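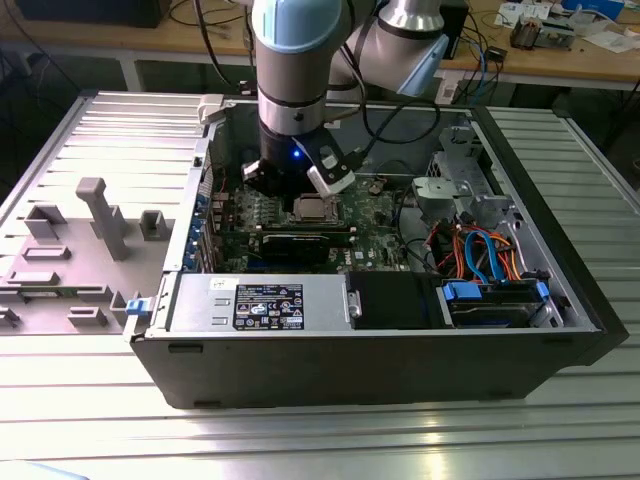
*Fig. 2 – Tower on its side, side panel off and set down to the left.*

## 4. Getting to the processor

Okay, the scary part of this guide! I put it off for years on my own machine, and then one evening in November I finally did it between dinner and bedtime, so please don't let it psych you out. I'm using an older office tower here, the kind with blue plastic latches on the bits you're meant to pull. If yours is a different make, the parts may be in other spots, but the order of work is the same.

You should already have the power cord out and the side panel off (section 3).

1. Lay the tower flat with the open side up. I like a hard bench for this – carpet is a bad idea.
2. Put the side panel down next to the case with its inner face up. Mine has plastic guides and a tall post molded on that side, and I'd hate to snap one.
3. Touch bare metal on the case before you reach in. Do it again every time you wander off for coffee.
4. Find the air shroud, a black plastic piece. On mine it ends up between the power supply and the hard drive. Note which way it faces and put it somewhere you won't step on it.
5. Move the drive cables out of your way. You'll probably have a nest of orange, red, blue and black in there (I certainly do). Push them gently toward the drive cage and leave the plugs alone.
6. Look for the metal piece in the middle of the green board, with the graphics card right beside it. That's the area you'll be working in.

> **Caution:** Never open the power supply itself, the silver box with the black label. It can hold a charge after you unplug it, and there's nothing in there for us anyway.

**If the graphics card crowds you:** take it out. Undo whatever holds its bracket, release the catch at the end of the slot, and lift it straight up. I used to work around mine with my knuckles scraping the fins, and I don't recommend it.

**About the hard drive:** you can leave it in its cage for this job. If you do want it out, squeeze the two blue clips and slide – no screwdriver on mine.

> **Note:** I keep screws in an old Rullisa mint tin with a strip of tape on the lid saying where they came from. A saucer works too, until you bump it.

Cleaning off the old paste comes next, and you'll want the Vikside wipes from the parts list within reach before you start section 5.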